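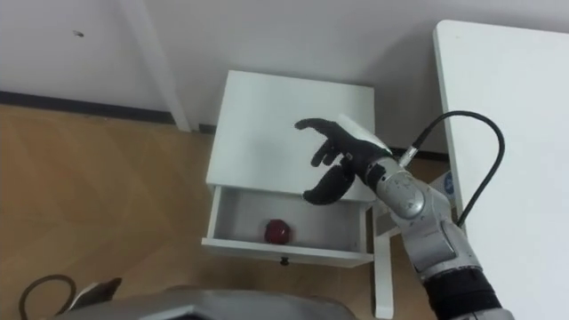

Home About us Bedside cabinets Care & repair Contact

4 min read

Hi, I'm Leokadia Kaczmarczyk, and I run Prodberg with Wycliffe Chege. We make and sell small bedroom furniture, mostly bedside cabinets, and yes, people do ask whether you can fill a whole shop with bedside cabinets. You can! We've been at it for 7 years.

It started with me moving into an apartment where the bed took up pretty much everything. I wanted somewhere to put a glass of water and somewhere to hide the mess (hand cream, receipts, one earring) and everything I found was either huge or wobbled. Wycliffe was repairing chairs down the hall at the time. I drew something on the back of an envelope, he told me the legs were wrong, and by November we had a cabinet. The legs on that first one were still wrong, by the way. It lives in our office and holds up the printer.

The one most people know us for is the Jolon. It's small and white, with a flat top, thin legs and one drawer with a little dark knob. White inside the drawer too, because I like being able to find things in there at night. We kept the drawer shallow on purpose. Our first version had a deep one and I lost a library book in it for most of a winter. A shallow drawer fits your glasses, a phone charger, a paperback, or an apple if you're a midnight snacker like me.

I get more emails about the knob than anything else. Could it be brass, could it be bigger, could there be two? It unscrews from the inside, so please go ahead and swap it for whatever you like. Mwanaisha Kaijage, who does our finishing and answers a lot of those emails, has a box of odd knobs under her bench and will send you one if you ask nicely.

Sebastião Guimarães builds the drawers and is very picky about how they slide. He'll pull one out and push it back in for ages before he lets it go, and if it catches he starts over. We make up to 90 cabinets a month, and that's as fast as I want us to go.

The Samanent is our taller model, for people with high beds. It has the same drawer and longer legs. We're also working on a version with a shelf, but Wycliffe and I can't agree on where the shelf goes, so don't hold your breath.

If you'd like to see the cabinets in person, come by the workshop any morning after ten. Ring the bell twice, the sander is loud. Bring the height of your mattress with you, measured from the floor, and we'll find you the right one.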